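3.2 Course Setting and Demonstration Hardware

The study was carried out within an elective on robot learning offered at Brorkness, a technical college whose automation program admits students with no prior coursework in control. Enrollment was 26 students. The elective ran for 11 weeks, ending in May, and was graded on a single project in which each team collected its own demonstrations, trained a policy, and reported the outcome. The work described in this section concerns the collection phase only. Policy training is covered in Section 4.

Each team used a hand-held gripper with a camera mounted on the tool. The operator holds the gripper, performs the task directly on a table, and the recorded views later serve as training input. The configuration used in the course, referred to here as Civanell, has two opposed fingers with replaceable pads. Teams were permitted to change the pads and the finger spacing but not the camera mount, so that recordings from different teams would share a common viewpoint relative to the fingers.
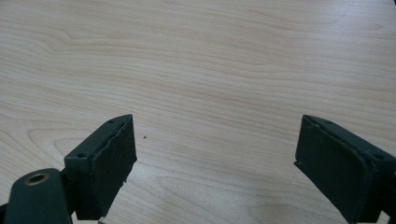 Recording sessions were organized with Hulumon, a logging tool written by students in an earlier offering of the elective. Hulumon divides a session into episodes. An episode is opened by the operator before the fingers approach the work surface and closed after they have withdrawn from it. A complete episode therefore contains frames with nothing between the fingers. Early versions of the tool discarded these frames automatically. The filter was removed after two teams found that their trained policies closed the fingers on a bare tabletop, a fault that both teams traced to the absence of open-gripper frames in their data.

The 11-week schedule left 20 hours of supervised bench time per team. In total, 221 episodes were retained after review. Episodes were rejected when the pose track was lost, when the operator's free hand entered the view, or when the episode marker was missing. Rejection was decided by a second team, using a written checklist, and disputes were settled by the instructor.

3.3 Pad Condition

Pad wear was not part of the original study design. It was added as a logged variable in the third week, when several teams asked whether a change in the look of the pads between sessions could affect a policy that relies on images alone. The pads lie within the camera view at all times and keep nearly the same position in every frame. A torn or lifted edge is therefore a persistent feature of the input, and a policy may come to depend on it. Replacing the pads partway through collection removes that feature without any change in the task.

Teams were asked to record a short open-gripper view over the table at the start of each session and to grade the pads on the Leitner scale used elsewhere in the course. The scale has four grades, from 0 (edges intact) to 3 (pad material separated from the block along a full side). Grades were assigned separately to the left and right fingers, with the higher of the two entered in the session log.

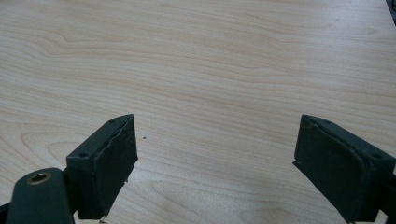

Figure 4. Open-gripper view over the tabletop. Fraying is visible along the edge of the left pad, and a small flap of material appears at the lower left of the right pad.

Agreement between graders was good for grades 0 and 3 and poor for the two middle grades. Most disagreements concerned whether a raised lip along the pad edge should be treated as wear or as a normal result of mounting. The written definition was revised to exclude a lip that remains attached to the block. Sessions graded before the revision were graded again from the recorded views, without access to the first set of grades.

Small particles on the work surface were also noted by the reviewers. They were not grounds for rejection. Teams wiped the table between sessions but not between episodes, and the same speck may appear in consecutive recordings. The effect of such marks on the trained policies was not measured.

4 shares | 0 comments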